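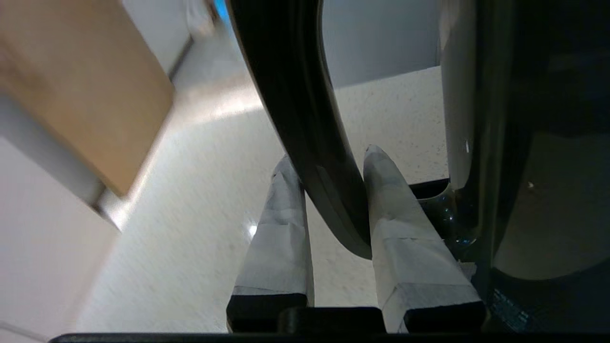 Meinung

Klebeband ist keine Reparatur

Von Taras Levchenko

Im Juli hat bei uns in der Werkstatt von Dralwood ein Greifer einen Bügel nicht losgelassen. Der Befehl zum Öffnen war gesendet, die Steuerung meldete »offen«, und der Arm fuhr zurück. Der rechte Finger blieb am Bügel hängen und zog das ganze Gerät mit sich, bis Bartosz Duda den Nothalt drückte. Verletzt wurde niemand. Das Gerät bekam einen Riss im Gehäuse, und im Protokoll stand später ein einziger Satz: »Haftung durch Fingerbelag, Belag erneuert.«

Mit diesem Satz bin ich nicht einverstanden, und ich möchte erklären, warum.

Die Finger unserer Greifer sind mit hellem Band umwickelt. Wer in solchen Werkstätten arbeitet, kennt das: Das Band gibt Reibung, es schont glatte Oberflächen, und es ist in wenigen Minuten gewechselt. Ich habe es selbst oft gewickelt. Aber man soll einmal genau hinschauen, wie so ein Finger nach einiger Zeit aussieht. Das Band wirft Falten, die Lagen überlappen sich, an der Spitze wird es dunkel und schmierig. Ein Finger liegt dicht am Bügel, der andere hat noch Abstand. Wenn dann an einer Kante etwas Klebstoff austritt, haben wir einen Greifer, der auf eine Weise festhält, die in keiner Berechnung vorkommt.

Das Protokoll behandelt den Belag als Ursache. Für mich ist er nur der Ort, an dem der Fehler sichtbar wurde. Die Ursache liegt in der Meldung »offen«. Unsere Steuerung misst, wie weit die Finger auseinander stehen. Sie weiß nicht, ob dazwischen noch etwas hängt. Halina Sowa hat nach dem Vorfall die Aufzeichnungen durchgesehen und 2.958 Griffe gefunden, bei denen »offen« gemeldet wurde und der Arm sofort zurückfuhr. Bei keinem einzigen wurde vorher geprüft, ob die Last frei war. Es ist fast immer gut gegangen, und deshalb hat auch keiner von uns gefragt. Ich schließe mich hier ein.

Czesław Mazurek, mit dem ich gern streite, hält mir entgegen, eine solche Prüfung koste Zeit. Er hat recht. Eine kurze Pause nach dem Öffnen, ein kleiner Rückzug mit begrenzter Kraft, dann erst die volle Geschwindigkeit: Das summiert sich über den Tag. Er sagt auch, mit dem neuen Belag von Lanberg werde das Problem verschwinden. Das kann sein. Aber auch der neue Belag wird altern, und dann stehen wir wieder vor demselben Satz im Protokoll.

Ich verlange keine teure Technik. Der Arm kann die Kraft am Handgelenk schon heute messen, wir benutzen den Wert nur beim Zugreifen. Warum nicht auch beim Loslassen? Außerdem gehört der Zustand des Bandes in die tägliche Kontrolle, mit Namen und Uhrzeit. Im Moment wechselt derjenige das Band, der sich gerade darüber ärgert.

In meiner früheren Firma sagte man, ein Provisorium halte am längsten. Damals habe ich darüber gelacht. Heute denke ich, dass wir einem Provisorium zumindest ein Datum geben sollten, an dem es endet. Marianna Zalewska, die bei uns für die Sicherheit zuständig ist, hat meinen Vorschlag angenommen, aber noch nicht freigegeben. Bis dahin fährt der Arm nach dem Öffnen so schnell zurück wie vorher.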